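Equipment Planning Group - Minutes
May meeting, Notton site, upstairs room, 2:00 p.m.

Present: Yen-ting Shih (minutes), Purchasing, Handling Lab, Packing Floor, Facilities
Apologies: Finance (sent written comments)

1. Minutes of last meeting
Accepted with one change. Item 4 should say the Aasen quote was "received," not "agreed." Nothing has been agreed with Aasen.

2. Second arm for the Handling Lab
The lab repeated its request for a second arm and gripper from Veltusance. The case is that one arm can only work on one table, and display goods are waiting behind everything else.

Packing Floor asked what a second arm would do that the first has not been asked to do yet. The lab said it would double the hours. Packing Floor said doubling the hours of something we have not measured gives us twice as much of something we have not measured. Yen-ting asked that the comment be recorded as made.

Finance's written comments: the quote covers the arm, the gripper and delivery. It does not cover the table, the floor work, training or the yearly service plan. Finance will not look at the request again until those four lines have prices next to them.

Purchasing has asked Veltusance twice for the service plan price and has been sent the brochure both times.

Decision: held over. No order to be placed.

3. Gripper fingers and spares
The lab wants a set of softer fingertips from Furance for smooth plastic goods. List price is $408 a set. The lab asked for 2 sets.

Facilities asked whether the present fingers have failed at anything. The lab said clear plastic is hard for the cameras and hard to hold, and that those are separate problems - the fingertips only help with the second. The group felt this should have been in the request form, where the two were run together.

Decision: one set only, out of the existing small tools line. The lab to report on it before asking for another.

4. Display goods trial
The lab reported on table setup for the display goods trial. Clear stands are in use now, along with hats and a few soft items. Packing Floor pointed out that real orders come down in cartons, with paper in them, and that a stand sitting by itself on a wood table is a kind version of the job. The lab agreed in part and will add a carton stage.

Purchasing wants to know whether the stands can be bought in bulk. The supplier's minimum is 200, far more than a trial needs. Purchasing to ask for a part box.

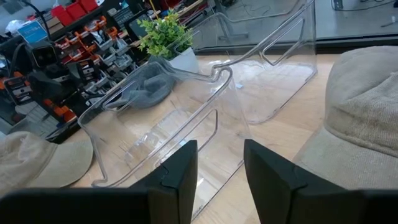

Item 4: Clear stands at the gripper, hats to either side, Handling Lab table.

5. Storage and cables
Facilities would like cables in the lab kept off the floor before any more equipment is discussed. Cable covers can come out of the Facilities budget up to 28 feet. Anything past that is the lab's to pay for.

The lab also asked for more bins. Not supported - the lab to sort what it has first.

6. Any other business
Aasen has offered a Sunday demonstration at its own site. Two members were willing to go. Packing Floor said a demonstration on the seller's table, with the seller's goods, tells us about the seller. Members may attend on their own time, and no travel will be paid.

Actions
Handling Lab: price the four missing lines in item 2; add carton stage; fingertip report
Purchasing: service plan price from Veltusance, in writing; part box of stands
Facilities: cable covers
Yen-ting Shih: send Finance's comments to all members

Meeting closed 3:25 p.m. Next meeting to be set once the service plan price is in.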